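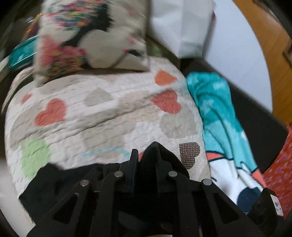
Gripper closed on a fold of black fabric, heart quilt underneath.

Last updated: Friday, 7:42 pm

Bristinness Student Robotics Club
Minutes of the June build meeting, Room 9, Prutholm Building

Present: Raelene Ellery (chair), Njål Tveit, Randa Zein, Aroha Pearce (minutes)
Apologies: Lindsay Ruawai, who sent written notes on the jaws (item 3)

Meeting opened at 4:15 pm.

1. Last month's minutes
Accepted with one fix. The spare bearings are Njål's and need to go back to him at the end of the season. Randa has the key to the parts cupboard now, so ask her.

2. The cloth challenge
Raelene read out the final rules for the Ornton Cup, and we're very happy with them! Hand-held tools are allowed in the first round, which means we can enter with the gripper we already have and keep working on the arm over the summer. Each team picks up fabric items from a soft surface and places them in a bin. Judges choose the items on the day. We get 7 minutes per run and the best run counts.

Njål asked whether a dropped item can be picked up again. The rules say yes if it lands inside the marked area. They don't say what happens if it hangs over the line, and Raelene will write to the organizers.

Aroha was pleased to see "soft surface" in there. We spent a lot of evenings on the workbench before anyone tried a quilt, and a quilt is a whole different problem - it moves with the cloth, and the jaws can grab both layers without you feeling it. Randa said this is the most fun the project has been since we started, and the room agreed.

3. Gripper
Lindsay's notes were read aloud. Main points:

- The linkage feels good. Please leave the pivots alone until after the first round.
- The rounded tip is kind to thin fabric but slides on anything slick. Lindsay would like to try a thin rubber sleeve on one jaw only.
- Approach straight down, press lightly, then close. Coming in from the side pushes the cloth into a ridge and you end up chasing it.

Njål disagreed on the last point. He likes the ridge and says a ridge is exactly what you want to pinch. This turned into a long and very good argument with a scarf and two pencils. We'll test both ways and write down the results. Until then, either is fine in practice.

Sleeve material: Fankhauser sells a sample pack that looks right for us. Cost is $42 with shipping. Raelene moved that we buy one pack, Randa seconded, all in favor.

4. Practice footage and labels
Randa has been sorting the practice clips and showed us her new labeling sheet, and it's great. You mark the item, the surface and how the grab ended: clean, double layer, slip or miss. The old sheet had a column for "comments" that most of us used for jokes, so that column is gone.

Dark fabric is hard to label. On black cloth the edges of the fold disappear, and with black jaws on top it gets worse. Aroha suggested a strip of bright tape on the tips. Njål worried the tape would change the grip, so it'll go on the outside faces. Patterned covers can stay in the mix, as plain ones made things too easy.

New rule for everyone: save the clip before you reset the cloth. We lost a lovely one last week.

5. New members
Two students from the Friday coding class want to join, and we'd love to have them. Aroha will run a short intro session where they get the gripper in their hands right away and hear about the code after. Raelene asked that we keep the first tasks easy - socks and dish towels, nothing stretchy.

6. Other business
Njål's fabric box is low. Please bring old shirts, pillowcases or anything with an odd texture, washed.
Room 9 is booked for an exam one day next week, and Raelene will post which one on the door.

Action items
Raelene: order the sample pack; email Ornton about items over the line
Njål and Lindsay: side approach against straight down, 3 fabrics, same cover each time
Randa: share the labeling sheet, relabel the dark cloth clips
Aroha: tape on the tips, intro session plan

Meeting closed at 5:30 pm. Njål and Randa stayed on to practice.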